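Teson Home Robotics: Frequently Asked Questions

Can a machine do my housework yet?

Some of it, on some days, in some homes. This is the honest summary we give to visitors and to people who write to us. If your question is "can I buy one machine in March and stop doing chores", the answer is no. If your question is "can a machine pick up a cup and put it on a shelf without a person steering it", the answer is yes, many times, and then it will fail in a way that surprises you.

The answers on this page were written by Yara Farah. English is my third language, so please forgive me if a sentence is a little stiff. I prefer stiff to unclear.

Who is Teson?

We are a small company that tests home and workshop robots. We do not build the arms and we do not sell them. Other companies and housing services pay us to find out which chores a machine can be trusted with, and how often. Our kitchen and bedroom tests are in the Geagea flats, and our shop-floor tests are at the Bivholm packing hall.

Which chores work well today?

Floor vacuuming is the old one, and it is good. Mowing a simple lawn is also good. With arms, the best results are for firm objects which do not change their shape: cups, tins, boxes, bottles. Moving such an object from a table to a shelf is now quite normal work for a trained system. Wiping a flat counter is acceptable if the counter is clear.

Folding towels is possible but slow. Shirts are slower. A fitted sheet I will not discuss.

Why is a bottle easier than a sock?

A bottle has the same shape in the evening as it had in the morning. The machine can learn where to hold it and this knowledge stays useful. A sock has a new shape every time you drop it. Two fingers are enough for a bottle of the right width, but with a sock the fingers may take one layer, two layers, or the blanket under it as well.

Does it mean that all bottles are easy?

No, and this is a question I like very much. Bottles differ in height, width and surface. Bare steel reflects the colours of the room, so the same bottle can look different to a camera when somebody opens the curtain. Printed bottles have their own difficulty. If all the training bottles have cartoons on them, the system can learn to look for cartoons.

The place where the bottle stands is also important. A kitchen counter is hard and level. A mattress is neither of these. When a finger touches a tall bottle on a bed, the bottle leans easily, and the system must learn to come slowly and from the correct side. 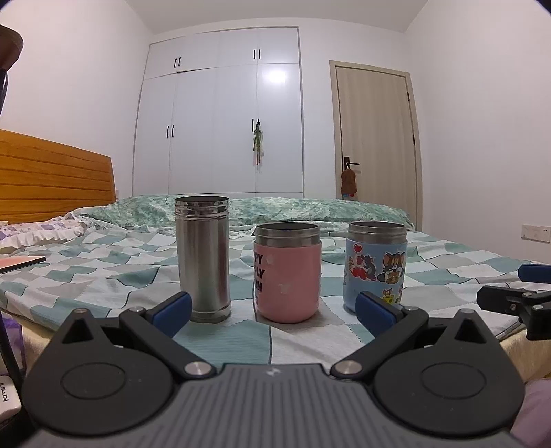
Three open bottles on a bed: steel, pink and light blue.

We choose bedrooms for this task because people do leave bottles and mugs in bedrooms. A parent of two children told us that she collects them every evening, and it is the chore she would give away first. So "bring the bottles to the kitchen" came onto our list, and it has stayed there.

What about the lids?

Lids are a separate task. Putting a bottle upright is one skill, and finding the lid and turning it on the thread is another. For the thread you need to feel when it catches. A person does this without thinking, often turning a little backwards first until there is a small click. In our last round at Geagea the system closed a screw lid correctly in 40 of 95 attempts. In most of the failed attempts the lid went on crooked and the system reported that it was finished.

This last part worries me more than the number. A machine that fails and says so can be useful in a home. If it says "done" and the lid is crooked, you will discover it inside your school bag.

Can it wash the bottles too?

Not in any way I would recommend. It can place some bottles in a dishwasher rack. Scrubbing inside a narrow neck with a brush needs force in several directions, plus water and soap, and after this somebody must check for smell. We have no good test for smell. Please continue to wash by hand.

How does a machine learn a chore?

People do the chore many times and the movements are recorded, together with what the camera sees. A program then studies the recordings. For the bottle task we used 1400 recordings. It sounds like a lot, but one family will have different beds, different light and different bottles from the next family, and each change costs something.

We ask people not to tidy the room before recording. A system that has only seen tidy rooms will stop and wait when it meets a normal one.

How fast is it?

Slow. To move one bottle from the bed to a tray next to it, our present system needs 30 seconds. You can do it in two. For some customers the speed does not matter, for example a person with limited movement in the arms who is happy to wait. For a busy parent at 7:30 in the morning it matters very much.

And on the shop floor? Is it better there?

Yes, usually. At Bivholm the light does not change, the table has one height, and the same carton comes again and again. Machines are good at this and have been for a long time. The newer question is about mixed work, where a box may contain a glass jar, a soft bag and a roll of tape. There the results come closer to what we see in homes. The picking goes well with the jar, less well with the tape, and badly with the soft bag.

Workers at the packing hall told us that the most annoying chore is flattening used cartons. We have tested this. The machine can flatten a carton if the tape is already cut. Cutting the tape is still done by a person.

Is it safe around children and pets?

The arms we test are light, and they stop when they meet resistance. Even so, we do not run a moving arm in a room with a child under twelve, and pets must be behind a closed door. These are our own rules. Your local rules may be stricter, so ask before you agree to any trial.

What is Midum?

Midum is our scoring sheet. Each chore receives a mark from zero to five. Zero means that the machine cannot start. Three means it can finish with a person watching. Five means that you may leave the house. At present, moving upright bottles has a three, screw lids have a one, and vacuuming has a five if you pick up the cables first.

We change a mark only after a new round of tests. If a manufacturer sends us a beautiful video, we say thank you and the mark remains as it was.

Will a humanoid be better than an arm on a table?

Maybe later. Legs are useful for stairs, but most chores that fail in our tests fail at the fingers. Two fingers on legs will still have trouble with a sock. I would spend the money on better touch in the hand first. My colleagues do not all agree with me about this.

Should I wait before buying something?

For vacuuming, no, the products are mature. For an arm that handles your things, I would wait, unless you enjoy experiments and have a spare corner. Ask the seller these questions first:

Which chores has it done in a home that was new to it?
How often does a person help it from a distance, and can this person see my rooms?
What does it do when it drops something?
Who repairs it, and how long does this take?

If the seller answers only with a film, ask again in writing.

Can I offer my home for testing?

Yes, please. We need ordinary bedrooms, kitchens and laundry areas within driving distance of the Geagea flats. A visit takes one afternoon. You do not need to buy or prepare anything, and you may stay in the room or go out. We cover or remove anything with your name or address on it before we record, and you can ask us to delete the recordings later.

Homes with bunk beds, low ceilings or very dark furniture are especially welcome at the moment, as we have too few of them.

My question is not here.

Write to the Teson office and put "FAQ" in the subject line. I read these messages myself and answer in the order they arrive. Questions about ironing are already many, and the mark for ironing is zero.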